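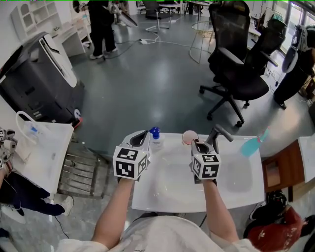 Sink counters in at Werkach hall, taps to follow

29 October 2021

The washroom counters for the old Werkach hall have turned up, and people were in trying them for size before anything gets plumbed. White, rectangular, basin set down in the middle, grey lever faucet at the back. Pump bottle to the back left, small cup with a pink rim near the tap. That's the layout being argued over, more or less.

It's the cup that gets the most talk. Left of the faucet or right of it? Front edge or back? Severino Sarmiento, who is running the fit-out for Tonlow, wants it close to the tap and within reach of a kid standing square to the basin. Others want it well back so it doesn't get knocked in.

"You put a cup on the front edge, it's on the floor by lunch," Sarmiento said. "Doesn't matter whose kids they are."

The hall is being done up for before-school and after-school care. Brushing teeth, washing hands, filling a cup, wiping down. All of it at the same time, usually, with coats on. The old washroom had one deep laundry tub and a cold tap, and the line went out the door and past the kitchen.

Cost of the counters came to $2283, delivered. Freight another $200 on top, which was meant to be included and wasn't. Tonlow is chasing the supplier, Evov, about that. No answer as of this morning.

Bottles are the other sore point. A tall one with a pump is fine at the back, everyone seems happy enough with that. Loose bottles less so. The light blue see-through one was lying on its side by the right end of the counter, partly over the edge, and Sarmiento wants a rail or a shallow tray for that end. Margus Adomaitis, who is doing the carpentry, would rather put up a shelf and keep the counter clear.

"A tray fills up with soap and then you've got to clean the tray," Adomaitis said. He has a point. Anyone who has scraped out a soap dish will know.

He's also asked for a lip along the front. Hasn't been costed. Evov doesn't make one to suit, so it would be a strip of something cut to length and glued down, and there's some doubt about glue next to water all day long.

Small things go in clear plastic bags for now, the kind with a handle, so staff can see what's in them without tipping the lot out. There was one sitting on the second counter, over to the left. Hooks have been talked about. Height of the hooks has been talked about even more.

Flooring is still undecided. Sarmiento likes sheet vinyl, turned up at the wall. Adomaitis thinks the boards under it want looking at first, there was a leak by the back door in August and it was only ever mopped up. Could be nothing. Could add a fortnight.

Next job is the pipework. Plumber is booked but only for two days, so the final spots for both counters need to be marked out before then. Once the waste pipe is through the floor they stay where they are. Sarmiento has asked anyone with an opinion to get it in now and not after.

Heights are set too, or nearly. Older kids, up to 9, will have to stoop a bit. Littlies will get a step. There was talk of setting one counter lower then the other but that means two lots of brackets and a longer run of pipe, and the budget is tight enough already with the freight.

Mirrors are on order from Sotomayor, no delivery date yet. Acrylic, not glass. Paper towel holder to go beside them, bin underneath, and a proper lid on the bin this time please, says everyone who worked in the old washroom.

Colour for the walls hasn't been picked. Two sample pots are in the kitchen, a pale green and a sort of custard. Have a look if you're going past and put your initials on the sheet. Green was ahead at last look.

Families wanting to send in a labelled cup can leave it at the hall office. Plastic only, nothing with a straw. Name on the bottom as well as the side as the side ones wash off. Toothbrushes to wait untill the taps are on.

Questions to the Tonlow desk, mornings are best.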